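Workshop tips: bins and clutter for grasping tests

Notes from our bench, tidied up a bit after Kristof Segers asked for them twice. Mostly for anyone setting up a picking-from-clutter test on a budget. Skip what you know.

Clamp the bins. Properly. Two bar clamps where the compartments meet, one each side, handles up out of the way. We ran 200 grasps at Timside with a bin that had crept a few millimetres and had to bin the lot (sorry). Check the clamps every morning, and after any hard knock.

Objects – raid the kitchen drawer. Nothing wrong with bought test sets but a washing-up sponge teaches you more than a nice neat cube. Mix them: something see-through, something squashy, something flat and dark. Keep a block or two in as well for the easy wins.

Don't lay things out nicely. Tip them in from a bucket, leave them where they land. Riet Desmet used to straighten the bottles without noticing and our success rate dropped the week she was on holiday. 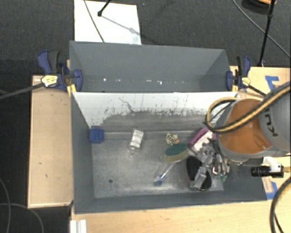

Mixed load in the front bin, rear bin empty, gripper over the black oval one.

Corners are the real test. Small blocks against a wall get missed again and again, so log them seperately. Ours went in a column called "wall" and that column explained most of the failures in the first 300 tries. Before that we were blaming the camera.

Scuffs. White panels mark quickly and the depth readings may shift when they do. Ilse Nijs compared a fresh panel with a worn one – 556 grasps, same objects – and found hardly any difference on opaque stuff, quite a bit on clear plastic. Small result, one bench, don't quote it at anyone. But we now train with worn panels left in and the clear things come out more often.

Cables. Leave slack at the wrist, then a bit more. Strap the hose, run the arm through its widest reach slowly, watch it the whole way. Then do it again with the bin in.

Logging: write down the failure when it happens. 4 codes is plenty – missed, slipped, dropped, stuck. We had eleven once. Never again.

Wipe the bin floor before a long run, dry cloth only. Grit gets under flat things and they slide diffrently.

Still to sort: a better way to reset between runs. Liesbeth Van Loon wants to swap bins over and pick back the other way, trying it Tuesday.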